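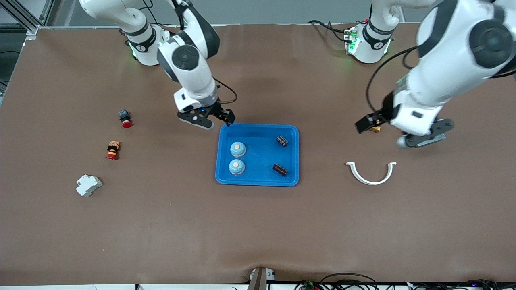

Photo: Gøran Berge, Hosar workshop

Unit 6: Laying out a bench for small parts

Course notes, Bench Practice and Assembly
Notes by Ragnvald Magnusson. Revised June.

6.1 Scope

These notes cover the preparation of a flat work surface for sorting and assembling small loose parts. They assume that Unit 5 (hand tools and fixings) has been completed. Measuring and marking out are dealt with in Unit 7 and are mentioned only where the layout depends on them.

A small part, for the purposes of this unit, is anything that can be picked up between two fingertips and that will roll, slide or bounce if dropped from the height of the hand. Sheet stock, long bar and anything that needs both hands are excluded.

6.2 The surface

The bench top should be covered with a mat. A bare top is acceptable for heavy fitting work but not for small parts. Three properties of the mat matter in practice.

Finish. A matte surface is preferred. Gloss reflects overhead lighting back at the worker and hides bright metal parts. Matte brown, as in the photograph, gives fair contrast with white, blue and yellow items. It is poor for brass, cork and waxed cord, for which the grey mat should be drawn from stores.

Flatness. A mat that has been stored folded or rolled will wrinkle, usually towards one edge. The mat in the photograph is slightly wrinkled near its lower edge. A wrinkle there is tolerable if the parts are kept to the middle of the surface. A wrinkle under the tray is not, as the tray will rock when pressed. Lay the mat face down overnight under a board to remove the worst of it.

Marks. Light smudges and scuffs build up across the centre of any mat in regular use. They do not affect the work and are not grounds for replacement. Cuts are. A cut edge lifts, and thin washers travel underneath it. Run a fingertip over the whole mat before starting a session.

Clean with a damp cloth and let the mat dry fully. Do not use solvent.

6.3 The tray

One tray is placed in the middle of the work area. It serves as the fixed point of the layout, and everything else is positioned with reference to it. Plastic is adequate. The colour should differ clearly from the mat; blue on brown is easy to pick out at a glance.

Set the long side of the tray parallel to the near edge of the bench. Once work has started the tray is not moved. If it must be moved, stop, clear the parts around it, reposition it and lay them out again. Most of the miscounts recorded in the Dahlgren exercise came from trays shifted halfway through a job.

Students often ask whether a deeper tray is better. It depends on the part. A deep wall stops bouncing but forces the fingers to come in from directly above, and flat parts lying against the wall become hard to lift. For the kits used on this course the shallow tray is the standard issue.

6.4 Arranging the parts

Parts are grouped around the tray, not spread over the bench. A close group shortens the reach and leaves the outer area free for tools and paperwork. The following rules apply to all practical work in this unit.

(a) Leave a clear margin of at least two finger widths between each part and its neighbour. Parts that touch tend to be picked up together.

(b) Leave the same margin between the parts and the wall of the tray.

(c) Place round or rolling items furthest from the bench edge.

(d) Keep like with like. Where two kinds of part are similar in size, put them on opposite sides of the tray.

(e) A part whose colour is close to that of the mat goes in the tray first.

Rule (e) is the one most often skipped. A yellow or orange piece can be left lying on a brown mat for some time without being overlooked. A tan or dark red piece cannot.

6.5 Approach and reach

Items should be picked up from above, with the fingers open before they reach the part and closed only when they are on either side of it. Sliding a part to the edge of the bench in order to pinch it is a common habit and should be corrected early. It scuffs the mat and loses parts to the floor.

Where work is done from both sides of the tray at once, divide the surface by an imagined line through the middle of the tray. Each side takes only what lies on its own half. Items on the line are taken by the side that is nearer to finishing. Reaching across is allowed only when the other side is withdrawn.

The air above the tray is treated as shared space. One side enters, releases the part and leaves before the other enters. With practice this becomes quick, and the waiting side uses the interval to line up on its next part.

6.6 Cables and fixed equipment

Cables belong along the back of the bench. A cable lying across the working area will drag parts with it whenever it is pulled, and its shadow can hide a small screw. Where a cable has to cross from one side to the other, route it behind all fixed bases and leave enough slack for full movement. Check the slack at full stretch as well as at rest.

Indicator lights should remain visible from the working position. Do not stand boxes of parts in front of them.

6.7 Stock and labelling

Parts for this unit are drawn from the Hasby cabinet, drawer row 2. The kit reference is 2246. Each student draws one kit and signs for it — the signature covers the tray as well as the contents. The bulk box holds 300 mixed pieces and is for the sorting exercise only. It must not be used to make up missing items in a kit. Shortages are written on the yellow slip and left in the drawer.

Kits from the Gandness site use a different tray with a lip along one side. Turn the lip away from the worker. All other rules are unchanged.

6.8 Practical work

Task A. Prepare a bench with mat and tray as in 6.2 and 6.3. Have the layout checked before drawing a kit.

Task B. Lay out the kit following rules (a) to (e). Sketch the arrangement in plan, with the tray drawn to scale and the parts shown as plain outlines. Mark the dividing line.

Task C. Transfer all parts to the tray, one at a time, taking alternately from each side. Record any part dropped, touched twice or moved by accident. Then return the parts to the positions on the sketch.

Task D. Repeat Task C with the tray turned through a right angle. Comment briefly on any change in reach and say which parts were affected.

Sketches and records go in the practical folder, with the kit reference written at the top of each sheet. The written comment for Task D should not exceed half a page.

Reading for the next unit: sections 7.1 to 7.3, marking out from a fixed edge. Bring a pencil with a hard lead.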